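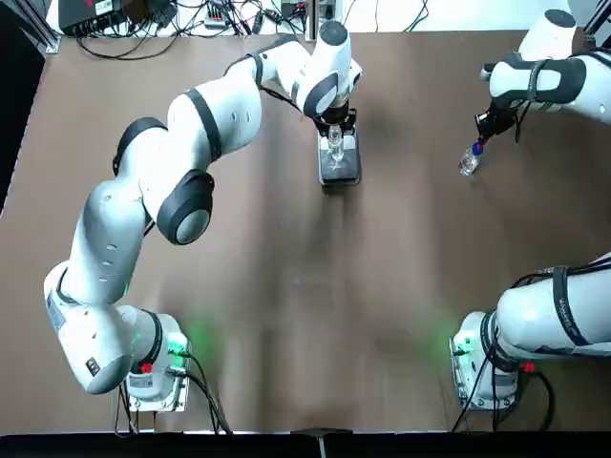
Comment faire disparaître les auréoles d'eau sur un plateau brun mat ?

On passe un chiffon microfibre à peine humide sur toute la largeur du plateau, on sèche aussitôt avec un second chiffon, puis on laisse reposer 48 heures sans rien poser dessus.

Assistance > Plateaux et revêtements > Finition mate > Ticket 1 498
Dernière mise à jour : mai

Statut : résolu, sous réserve de l'humeur du plateau
Produit : revêtement Draltard, brun mat
Accessoire : sous-verre rectangulaire Endo, noir
Acheté chez : Drondevside

Message initial du client, 9 h 10

Bonjour. Nous avons recouvert notre grande table avec du Draltard brun mat. La fiche promet une surface « insensible aux projections ». La nôtre est d'une sensibilité remarquable. Chaque fois qu'on remplit un verre avec une petite bouteille, il tombe deux gouttes à côté, et les deux gouttes laissent chacune un rond plus sombre. J'ai essayé l'éponge. Le rond est devenu un ovale.

Réponse du support, 10 h 25

Bonjour et merci pour l'ovale. Quelques vérifications :
– Côté de l'éponge utilisé (jaune ou vert) ?
– Produit ajouté ?
– La trace se sent-elle sous le doigt ?

Client, 10 h 40

Jaune. Liquide vaisselle, une noisette. Sous le doigt, rien. À contre-jour, on ne voit que ça.

Support, 11 h 05

Si rien ne se sent, le revêtement est intact. Le liquide vaisselle dépose un film qui brille, et sur du mat le moindre brillant prend ses aises. Retirez le film à l'eau tiède, chiffon bien essoré, en partant d'un bord et en allant jusqu'à l'autre sans s'arrêter au milieu. Pas de vinaigre, pas de cire, pas de pierre blanche.

Client, 14 h 30

Fait. Les ronds sont partis. Un rectangle les remplace, exactement à l'endroit du sous-verre Endo. Je l'avais acheté pour protéger la table.

Support, 15 h 15

Cas connu. L'Endo retient l'eau par-dessous si on le pose sur une surface encore humide. Séchez les deux faces, laissez-le debout une nuit et ne le remettez pas avant les 48 heures. Pour l'eau plate, remplissez le verre lentement, une fois bien posé au centre du sous-verre, goulot près du bord. Nous savons que ce conseil ressemble à une insulte.

Client, deux jours plus tard

Le rectangle a disparu. J'ai versé près du bord, comme un adulte. Une goutte quand même, essuyée tout de suite, aucune trace. Par contre, depuis que le reste est propre, je remarque une zone plus claire à 80 cm du coin gauche, là où quelqu'un avait dû commencer à frotter avec conviction.

Support, note de clôture

La zone claire relève du lustrage et ne partira pas au chiffon. L'atelier Chatzigeorgiou reprend ce genre de finition, sur devis ; on peut aussi y poser le sous-verre. Le client a choisi le sous-verre. Fiche Draltard signalée à la rédaction pour le mot « insensible ».

À consulter également
Ticket 288 : fond de tasse collé au revêtement
Sous-verre Endo : entretien et séchage
Draltard brun mat : produits à éviter
Retour d'un accessoire chez Drondevside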